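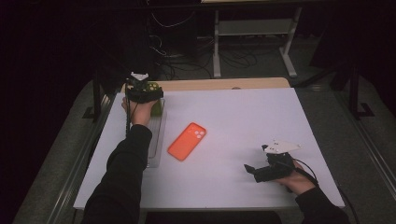
Figure 1. Phone case and clear tray on the white tabletop.

Our project for the design course started with a small annoyance that I think most of us share, the pile of little things that ends up on a desk by the end of the day. We wanted to know whether a plain clear tray would make people tidier, or whether it would just become a nicer place for the same old pile (we honestly argued over this for most of November!).

We called the project Zirmont, after the street where our workshop is, and we kept the setup as simple as we could. The orange phone case in Figure 1 became our favorite test item, a bright, flat thing that shows up wonderfully against white and is easy to find again when you look up from your notes. The long, narrow tray was harder to love. A case laid in at an angle takes up far more room than you would expect, and we spent 2 whole afternoons trying different orders before we settled on putting flat items in first.

Over the term we logged 110 tidying rounds, each one starting with the items spread out and ending when the tabletop was clear. Our classmates in the Drultero group kindly read our notes and felt we should have tried a wider tray as well, and I have to say they were right. We would also like to repeat the rounds on a darker surface, where a clear tray might be easier to see from across the room.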